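Tables, cans and one striped pot

I did not plan to write again before the end of January, but Faith Kinyua asked me how I organize food for a long winter, and my answer became too long for a message.

In my family we always kept cans. My grandmother had a shelf behind the door and she wrote the month on every lid with a pencil. I still do it, although my handwriting is worse than hers. The rule is simple: old cans go to the front, new cans go to the back. When I am not sure what I have, I take everything to a big table first and look at the cans from above. On a shelf you see only the first row, and so I once bought chickpeas 12 times in one winter.

The table matters too. I like light wood with nothing on it when I start. Afterwards I let a plant come back, a real one or not, I am not strict – a green thing makes me want to keep the table clean.

A striped pot with a green plant, and cans on light wood: 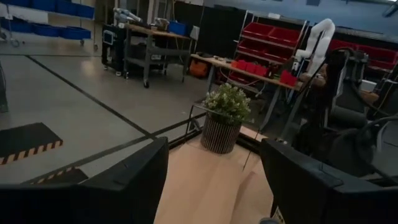
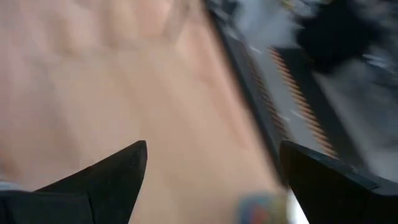
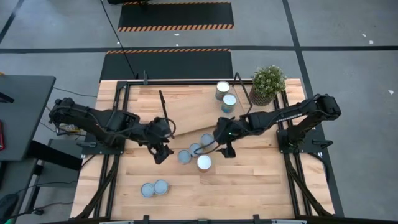

My own shelf at home is only 17 inches deep, so two rows of cans fit and the third one falls. Yamila Garrido told me to put the short cans in the back on a small board, like people in a theater. I tried it for a week and I am happy with it. The soup is still a problem, the cans are too tall for the board. If you have an idea, please write it in the comments.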